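Wurnbridge group issues working guideline for robot cells that assemble desktop computers

27th July

Filed under: Automation, Standards and practice

A working guideline for small robot cells that fit and remove computer components has been released by the Wurnbridge automation practice group. The text runs to 40 pages and covers fixtures, gripper setup, insertion force, electrostatic control and the position of the operator. It applies to cells in which one or two arms work on an open desktop case at table height. It does not cover server racks, laptops or soldering.

The guideline is voluntary. It is meant to be read together with the risk assessment that each site already has to carry out for its own cell, and it repeats in several places that following it does not replace that assessment. Sites that adopt it are asked to declare which clauses they apply and which they leave out, in a one-page statement kept at the cell.

Most of the first section deals with how parts are presented. Components are to be held in a fixed tray with a separate pocket or slot for each part type, and the tray is to be located against the same datum as the case. Loose parts on the table surface are not allowed during automatic running. The case must rest on its side with the panel off and the board facing up, and must be restrained if the insertion step pushes against it.
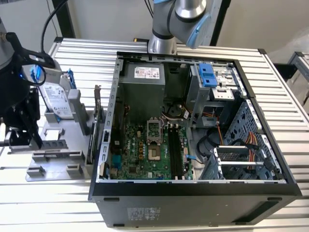
Where two arms share a table, the guideline requires a written zone plan. Each arm is given a home zone, and the volume over the open case is treated as a shared zone that only one arm may enter at a time unless the task needs both. The interlock has to be in the controller. A delay in the program does not count, and the text says so in clause 6.

The drafting work drew on a review of 561 logged insertion attempts supplied by three member sites. Of these, 131 were stopped on a force limit before the part was seated. The group sorted the stops by cause as far as the logs permitted. The largest share came from modules that arrived at the slot with an angular error, followed by latches left closed, followed by cables lying across the approach path. A smaller number had no recorded cause, and the guideline now asks for a cause field in every log entry.

Sulamen, which makes tray fixtures, and Danzer, an integrator of small assembly cells, both commented on the draft. Danzer asked for a single force limit for all memory modules. The group declined on the grounds that slot stiffness differs between boards, and the final wording requires a limit to be set per board model and recorded with the program version. Sulamen's request for a tolerance table for molded pockets was accepted and appears as an annex. 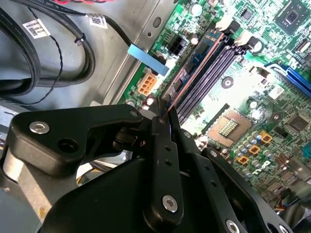 Memory insertion has a section of its own. The procedure is divided into approach, alignment, contact and seating, with a check at the end of each step and a defined retreat if the check fails. During alignment the module is to be held parallel to the row of slots and clear of them, and the retention latches must be open before contact, as the two white ones are here. The wrist camera view should take in both the edge of the module and the latches, so that one image can serve for both checks. Cables inside the case are to be tied back before the program starts. Labels attached to cables are to be treated as part of the cable when clearance is worked out.

Processors are handled more cautiously. The guideline permits automatic picking of a processor from a pocket but recommends that placement into the socket be done at reduced speed, with a person watching, until the site has its own record of results. Contact with the pads in the socket is classed as a reportable event even if the board still works. Empty sockets should be inspected before and after each run.

The electrostatic clauses follow existing site practice and add little to it. Gripper fingers that touch a board or module must have a known path to ground, to be measured at installation and again after any change of fingers. The reading goes in the maintenance log with the serial number of the finger set.

A section on the operator completes the main text. The teach pendant is to be within reach of the person supervising the run, with the screen readable from where that person stands. Pendant cables and cable carriers are to be routed so that neither arm can drag them over the tray. One person is named as supervisor for each run, and a handover during a run requires a stop. 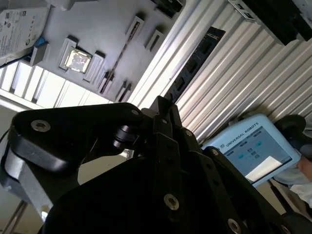
Photo: Wurnbridge automation practice group

Training is left to the sites. The guideline lists the subjects to be covered, among them recovery from a force stop, removal of a part jammed in the gripper and restoring the tray to its starting state, but sets no hours and offers no certificate. The group considered a short written test and dropped it after the first round of comments.

Bovmont, which runs two cells for refurbishing office computers, will apply the full text on one of them and keep its present procedure on the other. Results from both are to be returned to the group in the new log format. Other members have been invited to do the same, and a blank log sheet is included as an annex.

Comments on the guideline are accepted until December. They should quote the clause number and, where a limit is disputed, give the board model, the gripper type and the force data from the run concerned. Comments without data will be read but will not be used to change a numerical limit. A revised edition will follow once the comments have been reviewed, and sites using the present text may continue to do so until then.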